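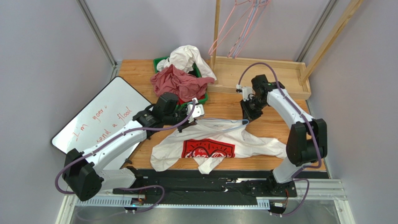 White T-shirt with the red "Enjoy" print, and a light blue hanger.

March
By Pramila Solanki

I have moved the T-shirts from the drawer to the closet rod. It took most of an evening and I want to write down how it went, partly so I remember what I decided and partly for Gaurav Ahuja, who asked me about it in the comments on the sock post and got a very short answer.

The drawer was the second one down in the dresser I brought from the apartment in Trollwood. It's a decent dresser but the drawers are shallow, and once there were more than a few shirts in there the top layer caught on the frame every time I pulled it open. I tried filing them upright for a while, the way people do. It looks good the day you do it. Then you take out three shirts, the rest fall over, and you end up pushing them back with the side of your hand. I kept that up for most of the winter.

The closet rod had room on it after I gave away the work blazers. So the plan was to hang all the T-shirts, keep the drawer for pajamas and things nobody sees, and stop folding.

Hangers first. I had a mix: wire ones from Goel, the dry cleaner, some thick wooden ones that came with the blazers, and a few plastic ones left over from college. The wire ones are no good for T-shirts. They leave a point in each shoulder, and after a week in the closet the point is still there when you put the shirt on. The wooden ones are too wide for my size and take up a lot of rod. Plain plastic is what I like best for this. Velvet is fine for blouses, but a cotton T-shirt grabs it and you have to fight the shirt to get it straight.

I looked at a box of 100 from Trivent, which was the best price per hanger by a good way, and then thought about where I would put the ones I didn't use. I bought a small pack and went back for 2 more. That was the right number and there are a few left over for guests.

Now the part Gaurav asked about, getting the hanger in. I used to do what most people do, which is hold the shirt up by the collar and push the hanger down through the neck. It works but it stretches the neckline, and with a ribbed collar it shows. A white shirt with a wavy collar looks old before it is old. The other way is to go in from the bottom hem. I know this is not news to anyone who ever worked in a clothing store. I did not work in a clothing store, and I was well past thirty when I started doing it.

I do it flat on a table. Holding everything in the air is quicker for one shirt, but for a pile of them my shoulders get tired and I get sloppy. So:

Lay the shirt down face up with the hem toward you. Pull the sleeves out to the sides. Smooth the front a little with your palm, it doesn't need to be perfect.

Lift the front of the hem and slide the hanger in, hook first, up through the body of the shirt.

When the hook gets to the neck, bring it out through the neck hole. Put a hand on the collar while you do it so the whole shirt doesn't ride up with it.

Then the shoulders. One side at a time, move the hanger end out to the shoulder seam and pull the fabric down over it. Check the seam is sitting on top and not halfway down the back.

Pick it up by the hook and give it one shake.

The step that goes wrong for me is the third one. The hook snags on the inside of the collar, or on the tag, and if you keep pushing, the shirt bunches up under your hand and you have to start over. Slow down there. If the shirt has a printed tag on the inside and no sewn one, you have it easier.

Shirts with a big print on the front are their own problem. The thick kind of print doesn't bend like the fabric does. It folds in hard lines, and if you leave it folded in a drawer the lines stay in it. I had one crack right along the fold, and I can't blame anyone but myself for that. Hanging is better for those. When I smooth one down on the table I press around the print and leave the print alone, and I don't iron over it. If it needs ironing I turn it inside out and use low heat.

The table matters more than I expected. My first try was on the bed. A bed is too soft, the hanger sinks in and takes the bottom layer of the shirt with it, and you are bent over the whole time. The kitchen table was better but it was covered in mail. So I cleared it. I put the mail in a bag, the fruit bowl on the counter, and wiped everything down before any white cotton went near it. There was a ring of something by the salt that I'm glad I found first.

I also learned to keep only what I was working on in front of me. One shirt, one hanger, basket off to the back. On the first round I had the whole pile dumped out and I kept picking up sleeves that belonged to a different shirt.

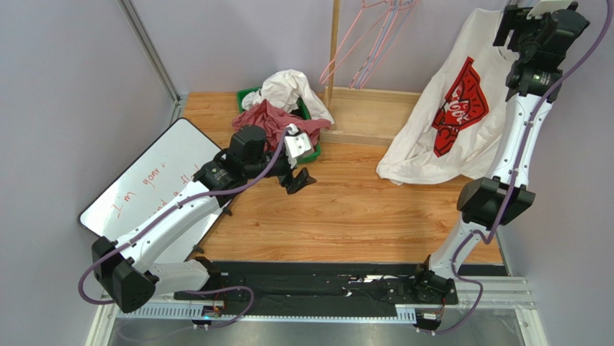
White T-shirt, a green basket, and plenty of bare tabletop.

A word on baskets. I like a small one for this kind of job. A big laundry basket takes up half the table or else it sits on the floor and you bend for every item. With a small one you can put it at the back of the table and reach over. The Grunon 3310 is the one I use for carrying things up from the dryer, and it's a good size for the hallway and the stairs but too tall for a table. I can't see over it and I have to reach down in. For the table I want something low enough that I can see the bottom without standing up.

I sorted as I went, which slowed me down, but I would have had to do it some other time anyway. Shirts I wear went on hangers. Shirts I sleep in went back in the drawer. Shirts I don't wear and don't sleep in went in a bag, and the bag is in the trunk of the car now. It was a bigger bag than I thought it would be. There were several white ones in there that had gone gray under the arms. Those are not worth donating so I cut them up for rags. An old T-shirt makes a very good rag for windows - better than paper towels, in my opinion, and it doesn't leave lint once it has been washed enough.

On the rod I put them by color, white at the left and then darker as you go right. I thought about sorting by sleeve length or by how nice they are. Color is easier to keep up because you don't have to think when you put one back. All the hooks face the same way, toward the wall. I picked this up from my mother, who said it was so you could grab the whole lot in one armful if there was a fire. I don't think I would go back for the T-shirts, but the armful part is useful when you paint the closet, as I did last year.

Things I'm not sure about yet. Heavy cotton shirts might stretch in the shoulders if they hang all season. I have two of those and I left them folded on the shelf for now. Also the closet gets afternoon light when the door is open, and I don't know whether that will yellow the white ones or fade the prints. I have started shutting the door when I leave in the morning. I will report back in the summer.

It does take longer to put laundry away this way. A shirt on a hanger takes me longer than a shirt folded badly, which is the only way I ever folded them. I get the time back in the morning, when I can see everything and take the one I want without wrecking the rest. One trick that helps is to take the empty hangers off the rod before I bring the laundry in, and put them on the table first. Otherwise I walk back and forth with one hanger at a time like I have nowhere to be.

Gaurav also asked what I do with tank tops. They slide off. I tried looping the straps around the hook and it looked like a mess, so they live in the drawer with the pajamas. If anyone has plastic hangers with notches that they like, leave me the name. The ones I looked at had the notches too far out for narrow straps.

Next I'm doing the sweater shelf, but I want to wait until it's warm enough that I'm not wearing all of them.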